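Open day at Josex, the breakfast table

On 3/22/21 I had a free Monday and went to the open day of Josex, in Vakstead. My neighbour Estrella Arriaga gave me her second ticket. The tram stops in front of the gate, and the parking costs $20 for the day, so I recommend the tram.

We were received by Dayana Arellano, who divided the visitors by the colour of their sticker. Our group went first through the long corridor with the old catalogues. I would have liked more time there – the oldest one has 492 pages and you are allowed to turn them yourself.

After the corridor comes the room which I liked the most. On a light wooden table they keep a small breakfast: a toy toaster with the toast coming up, a wire holder with a straw in it, a plate with two brown patties, a divided dish with something brown in one part and something green in the other. The activity of the morning was the pouring of water from a mug into a bottle. It sounds like a very little thing, but I stayed until Estrella pulled me by the sleeve. The mug has to be tipped slowly, and the stream is so thin that you hold your breath for it.
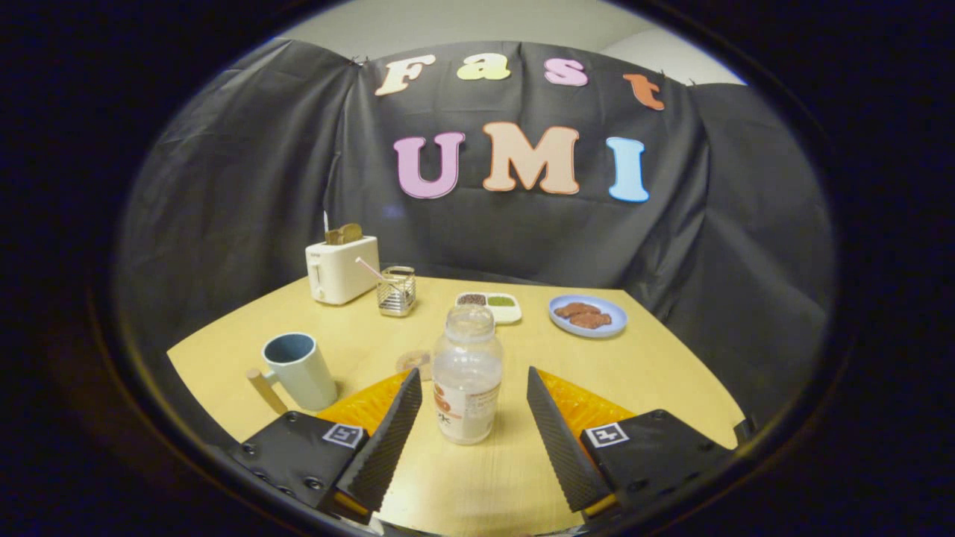
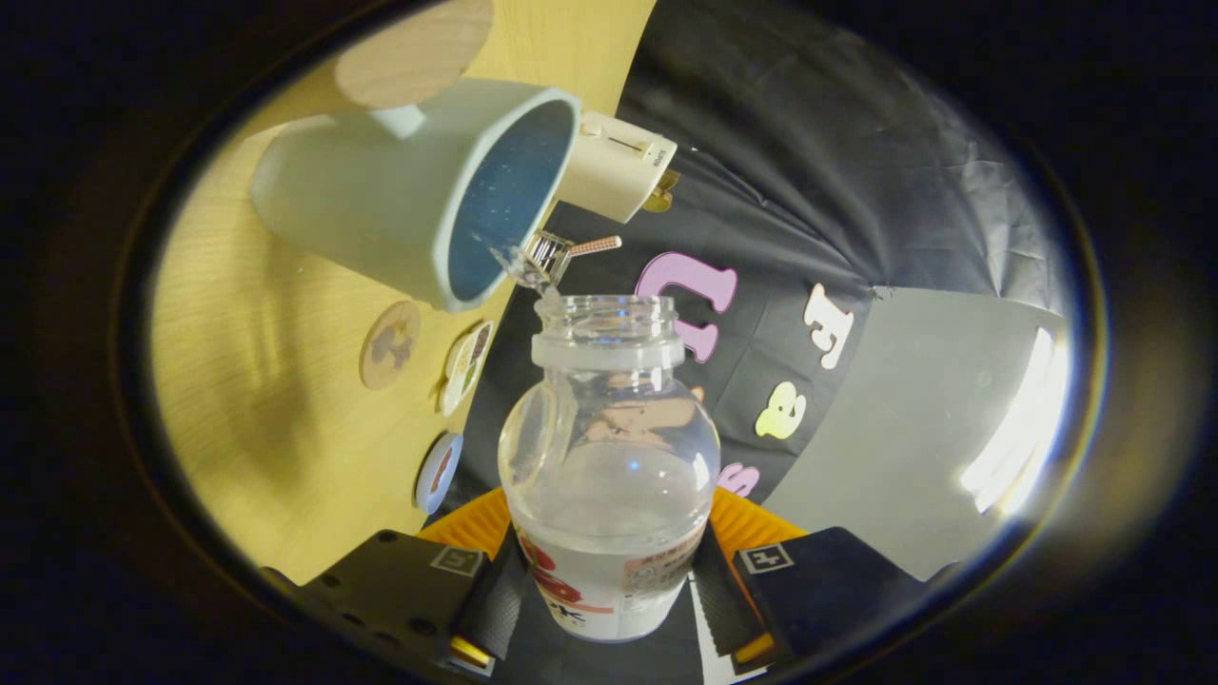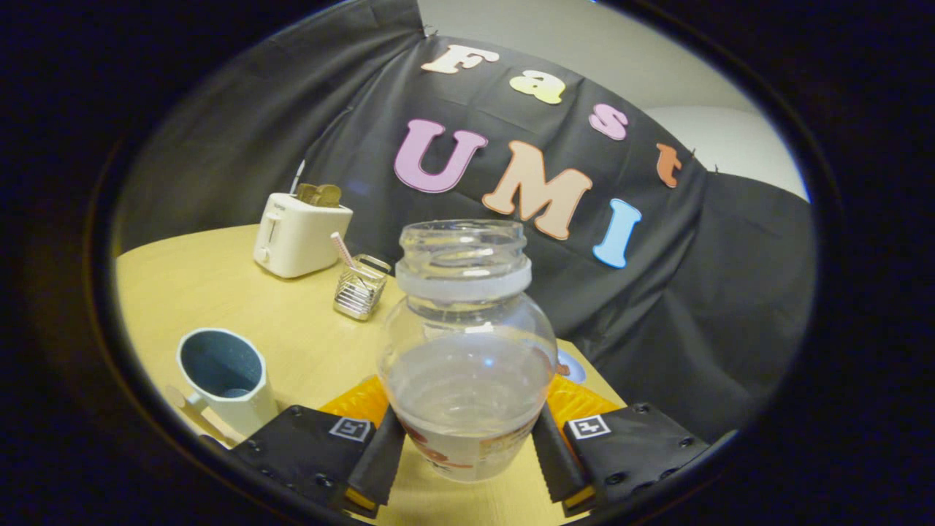 The breakfast table at Josex. In the first picture the bottle is empty, in the second the water is running in.

Eliseo Ponce, our guide for this part, answered every question with patience. I asked him why a bottle with such a round belly, and he said that a straight one shows the water level less nicely. I am not sure if he was serious. A boy behind me wanted to know if the toast can be eaten. It can not.

Lunch was in the canteen on the ground floor. The lentil soup was good and the bread was a bit dry. The talk by Teodoro Ventura started 20 minutes late and I could not hear everything, as we were sitting near the dishwashers. He spoke about the move from the Neruvari building, and he mentioned that 575 people had registered for the open day.

The next one is planned for September. Bring a sweater, the corridor is cold, and ask for the green sticker if you want to see the table before lunch.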